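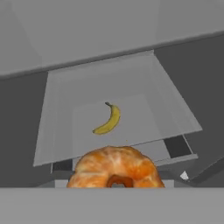
Most of us eat something between breakfast and lunch, and most of us could not say why we picked it. I wanted to find out what decides a mid-morning snack when a person is hungry, short of time and standing in front of several choices. Take a banana and an orange glazed donut, with nothing but gray behind them and no other color to look at. Which one do you reach for? I have asked a lot of people that over the summer, and hardly any of them needed to think. What got me excited about this project was how often the choice they gave me was different from the one they made the next morning!

Background

I study at Rarkau, in the nutrition and community health program. The snack counter in our main building sits right by the side doors, so nearly every student walks past it between the first and second class. It sells fruit, baked goods, yogurt, nuts and hot drinks. The baked goods come in from Marín, a family bakery in Dristton, and they are really good, which matters for what follows. I did not want to set a nice pastry against a sad apple. Everything on that counter had a fair chance.

A lot of what I read before starting was about what people know: whether they can read a label, whether they know how much sugar is in a serving. I found much less about the short moment at the counter. My own guess was that knowledge plays a small part in it and that the layout of the counter plays a big one. I also guessed that price would matter more than anything else. I was wrong about price, and I come back to that further down.

What I did

The project had three parts.

First came a snack diary. Volunteers wrote down what they ate between breakfast and lunch, where they got it, and one line about how they felt at the time. They did this for five weeks. I kept the form short on purpose. In an early version I asked for brand, portion size and price, and people stopped filling it in almost right away. The one-line version got filled in, and those single lines turned out to be the best thing I collected. In the end I had a little over a summer term of mornings to read through, and I read every entry at least twice.

Next were the counter changes. The staff let me try 2 different layouts, each for a set stretch of the term. In Layout A the fruit stood in its usual place at the far end, past the register. In Layout B it moved to the front, in a wide shallow bowl at hand height, and the baked goods went to the middle shelf. Prices stayed the same and no signs were put up. I wanted the food to be in a different spot and everything else left alone.

The last part was talking to people. I sat at the table by the window and asked anyone who had just bought something whether they had a minute. These talks were loose. I had a page of prompts and usually used only the top few.

The money side was simple. Rarkau gives 3,000 a year to student health projects, and a small share of that paid for printed diaries, the fruit bowls and the fruit that went soft before anyone bought it.

What I found

Position mattered, and it mattered early in the morning most of all. With the fruit at the front, the bowl was low by the end of the first break on most days, and the staff had to refill it before the second one. With the fruit back past the register, the same bowl often lasted until the afternoon. The pastries sold well under both layouts. This surprised me a little. I had pictured a seesaw, with one side going down as the other went up. The diaries suggest that many of the people who picked up fruit in Layout B had been buying only a coffee before, or nothing.

Price came up far less than I expected. A banana at our counter costs less than any of the pastries, and several people did not know that. They had a feeling that fruit is expensive, carried over from the supermarket, and they had never looked at the tag.

Mood came up constantly. The diary lines are full of it. "Bad night, wanted something soft." "Good mood, got the big one to share." "Had a quiz, couldn't face chewing." I had left mood out of my first plan completely, and if I did this again I would build the whole form around it. People bought sweet baked things when they were tired, and also when they were celebrating. Fruit showed up on ordinary days, when the person had little to say.

Mess was another one. I loved this finding. Bananas did better than oranges and peaches again and again, and the reason people gave was their hands. A banana can be eaten while walking, with a bag on one shoulder, and it leaves nothing on your fingers or your notes. Oranges were liked by nearly everyone and bought by very few. When the counter tried peeled orange segments in a cup for a few mornings, they went quickly. Glaze has the same problem as orange juice, of course, but people seemed willing to forgive a donut for it.

Ripeness was the hidden factor. Half the talks I had about bananas were really about color. Some people would only take one that was still a bit green at the ends. Others waited for brown spots and would walk off if there were none. The counter used to put out one delivery at a time, so on any given day it was pleasing one group and losing the other. Mixing two deliveries in the same bowl fixed a good part of that, and it cost nothing.

Problems along the way

Summer term is quieter than the rest of the year, and the people who stay are not a perfect match for the whole school. Many of them live close by in Dristton and eat breakfast at home. I would like to repeat the diary in December, when it is dark on the way in and everyone is worn out before exams. I expect the mood lines would look very different.

The other weak spot is that people knew I was interested in food. A few told me they had bought an apple "for the project." I took those entries out where I could spot them, and there must be more that I missed.

I also lost part of one week of diaries to a spilled coffee – mine, sadly.

What happens next

The counter has kept Layout B, with the mixed-ripeness bowl. I gave a short talk on the results at the Forkent open day on 24th July and brought both layouts along as cardboard models, which visitors were welcome to rearrange. People got really into it. One group moved the coffee machine to the back wall and put everything edible on the path toward it, and I think that is a better layout than either of mine. The staff are keen to try it once the fall term has settled down.

Copies of the diary form and the prompt sheet are in the program office for anyone who wants to run the same thing at another counter.

Contact the program office | © Rarkau Student Projects | Back to top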